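Gruren is a village in the upper Helmy valley, on the north bank of the river Helmy. It had 3,035 inhabitants at the last census and is the second largest settlement in the district of Nudska.

The village grew up beside a ford used by cattle drovers. A stone bridge replaced the ford in the eighteenth century, and a weekly market was held at its northern end until the railway came. Most families lived from sheep, rye and timber. The oak and walnut woods on the southern slopes supplied joiners in the valley, and table making remained a common winter trade. 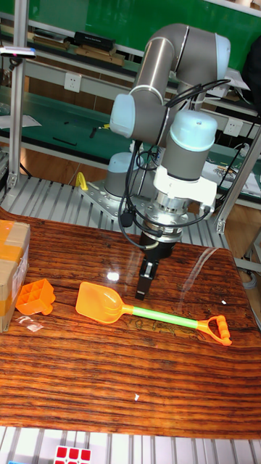
The population fell to nearly 2,000 after the slate quarry at Trovum closed, then rose again when the valley road was widened. Many residents now work in the town of Nudska, 31 kilometres to the west. Farming employs few people, although hay is still cut by hand on the steepest meadows.

The parish church has a square tower and a plain whitewashed nave. Its bell was cast locally and is rung at noon. The old school next to it houses the library and the parish records, which are complete except for a gap of four years following a fire.

The branch line to Trovum has closed to passengers. Bus 131 runs through the village to Nudska, with a reduced service in winter. A sheep fair is held in the lower meadow each September.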